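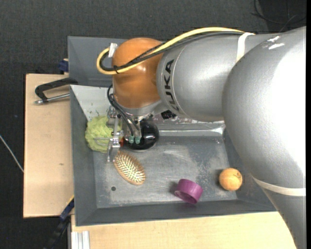

Chapter 5
The Mixed Bin

Before you read
Find one container in your home or workplace that holds unrelated things. Write down what you think is in it. Keep the list closed until you reach Section 5.3.

Key terms
mixed bin, home location, retrieval time, bottom layer, holding bin, return rate

5.1 What the bin promises

Most books on household and stockroom order have a kind word for the mixed bin. Put a container by the door, they say, drop in whatever is out of place, and carry it around the building once a day. The floor is clear in minutes. Photographs taken before and after look wonderful.

This chapter takes a cooler view. A clear floor tells us where things no longer are. It says very little about whether anyone can find them, and finding things is the reason people put up with tidying in the first place. A reader who has spent part of a morning looking for a comb will know that a tidy room and a useful room can be two separate rooms.

Consider the gray bin at the head of the chapter. It has a hairbrush in it, and a green object, and something dark and round. Ask of any bin like this one: who would look for a hairbrush here? If the answer is "the person who put it in," the bin works for one person, for as long as that person remembers. The usual reply is that the contents are only passing through. Perhaps they are. We would want to see the bin again in February before agreeing.

5.2 Three claims worth testing

Claim A: "One bin saves time." It saves time at the moment of putting away. Whether it saves time over a month depends on how often the contents are wanted, and few people who make the claim have kept a record. Time spent digging is easy to forget, as it comes in small pieces and is usually blamed on the missing object.

Claim B: "A bigger bin is a better bin." Sellers of bins like this one. A deep container does hold more, but everything under the top layer is out of sight, and small flat things slide down to join it. We call this the bottom layer. In our experience it is where keys, lids and spare batteries go to be bought a second time.

Claim C: "Labels solve it." A label helps when the contents share a name. A hairbrush and a tape measure do not, so the label ends up reading "misc." or "household" – words that could be stuck on every container in the building with equal accuracy.

5.3 The Pitombridge count

Students at the Pitombridge training house tried a simple check. They emptied every mixed bin in the building onto tables and listed the contents, which came to 158 objects. Each was then marked "wanted this week" or "not wanted," and each was given a home location if it had one.

Of the 158, only 30 had been wanted that week. The house manual, written with the Drunholm course in mind, had assumed that nearly everything in the bins was in daily use. It had also assumed the bins were emptied each evening. Several objects had no home location at all, and for these the daily walk around the building could never have worked, however faithfully it was done.

A single house proves little. The students chose the week themselves, and "wanted" was decided by memory, a weak tool. Treat the result as a reason to run your own count and no more than that.

Now open the list you made before reading. Empty your container and compare.

5.4 What this chapter covers

The pages that follow describe the holding bin, a mixed bin with a limit and a deadline. We look at the Rathjen method, which allows no object to stay overnight, and at the looser Brondix method, which sets a limit by weight. Neither is as easy to keep up as its supporters suggest, and we point out where each tends to fail.

Activity 5.1
1. Choose a bin and a period of 5 days.
2. Each time you take something out, write down the object and the time it took to find.
3. At the end, list every object you never touched.
4. In no more than 200 words, argue that the bin should be removed. Then read your argument as if you disagreed with it, and mark the weakest sentence.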